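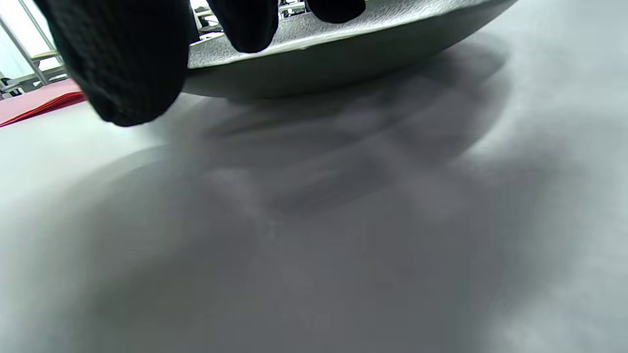 Shallow gray dish and a black knit glove

Buying table linen vs renting it, does the math ever work?

plainhem
Posted Feb 28, 2021

Planning a family reunion dinner for 60 people in Sarncombe this December, assuming gatherings are a thing again by then. Kushnir quoted me $423 for napkins and tablecloths, delivery included. My sister says that's robbery and we should buy our own and use them every year. I'm not convinced. We said we'd do this every year the last time too, and that was before my kids could drive.

Has anyone bought a big set and gotten real use out of it? I don't mean one nice Thanksgiving. I mean years.

gravyboat_dn
Bought. No regrets. The rental stuff I've had was thin and smelled like a hotel hallway. Cotton gets better with washing, and you can find plain sets for not much if you're patient. Does the quote cover laundering, by the way? Some places charge extra if you send things back with wine on them.

plainhem
It says "normal soiling." No definition of normal. I asked and got the same phrase back in a longer sentence.
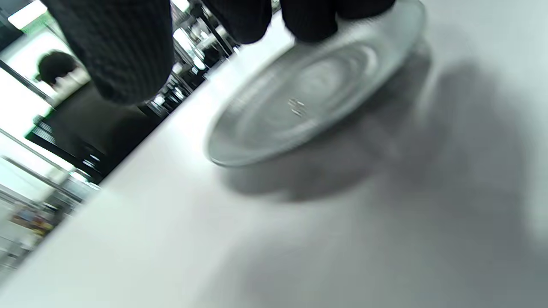

oddsocket
Normal soiling means whatever they want it to mean when they're holding your deposit. I'd still rent. People who tell you buying is cheaper never add in the ironing. Sit down with that many napkins and an ironing board and tell me what your evening was worth.

gravyboat_dn
I don't iron mine. Pull them out of the dryer a little damp, smooth them with your hands, stack them. Done. This idea that every napkin has to look like a restaurant fold is how people end up spending money.

oddsocket
I've seen unironed napkins on a table. They look like unironed napkins.

mrs_tureen
I'm in the middle on this. We own tablecloths and rent napkins, which sounds backward, but tablecloths get reused all year and napkins go missing. I don't know where they go. Somebody's car, I guess.

On stains, I tried that Praromell spray because people on here wouldn't shut up about it. It took out gravy. It did nothing for candle wax, and it left a pale patch on a dark cloth that I now hide under the bread.
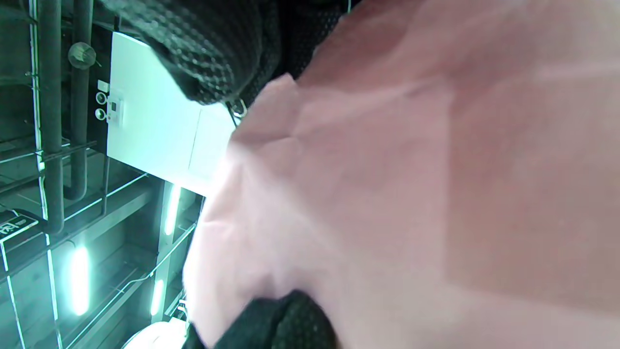 Color matters more than fabric if you ask me. White shows everything but you can bleach it. Anything dyed, you're stuck with whatever happened to it. And buy it all at once, because the same shade a year later won't be the same shade, no matter what the label says.

plainhem
Good point about buying at once. My sister wants to "add to the set over time" and I could already picture how that would go.

kettle_and_co
Kudach sells them by the bundle, $29 each last I looked. I bought 2 bundles. The hems on the first were fine, and the second had threads hanging off before I'd washed it. I wrote to them and got a coupon for more of the same. So do what you like with that.

gravyboat_dn
Hems are a ten minute job with a sewing machine.

kettle_and_co
For one napkin, maybe. I don't own a sewing machine and I'm not buying one to fix a thing I paid for.

oddsocket
See, this is what I mean. It's always cheaper as long as you have the machine, the time, the closet space and a dryer you can stand next to.

plainhem
Closet space is a real problem here. I've also been reading the "lasts a lifetime" claims on these listings and I'd like to know whose lifetime. The reviews are all from people who've had them a week.

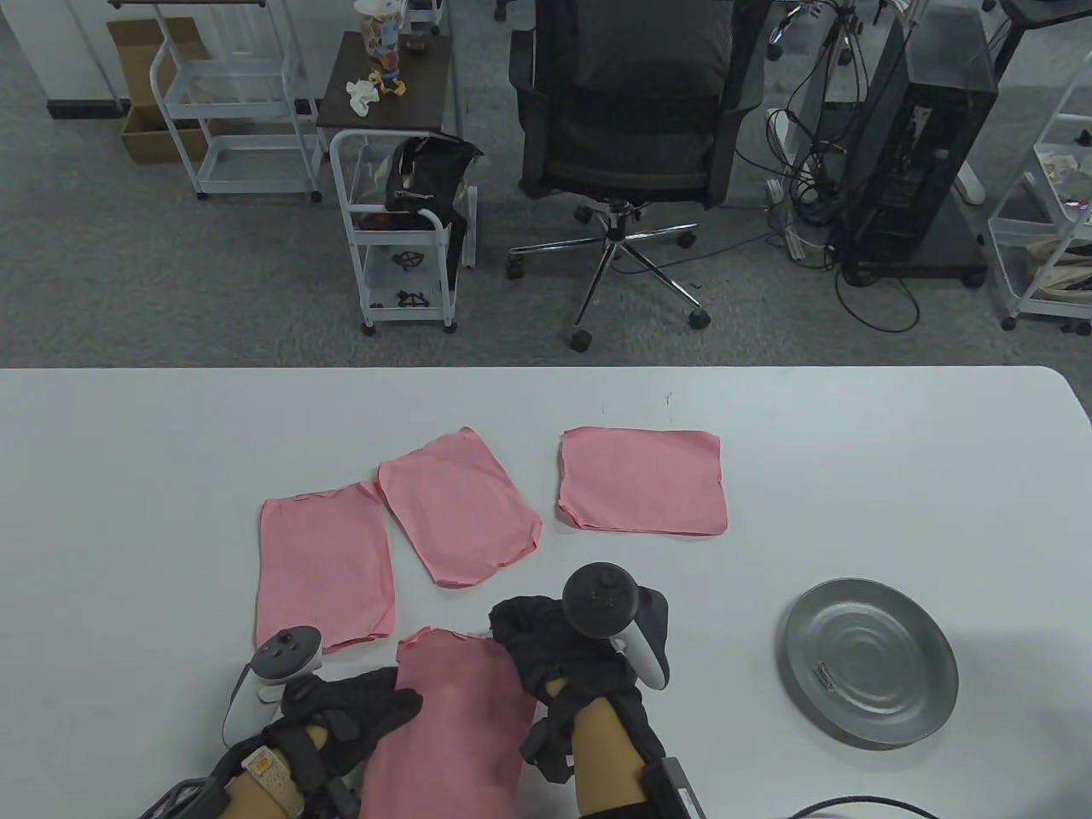
What I'm leaning toward now is asking Kushnir for a price on tablecloths only and picking up plain napkins myself, a few to wash first before I commit to the rest. If they come out of the laundry twisted, I'll know. My sister can store them since it was her idea.

mrs_tureen
Wash the test ones hot, and more than once. One wash doesn't tell you much about shrinkage.

oddsocket
And get "normal soiling" in writing before you sign for the tablecloths.

plainhem
Asked again this afternoon. Still waiting.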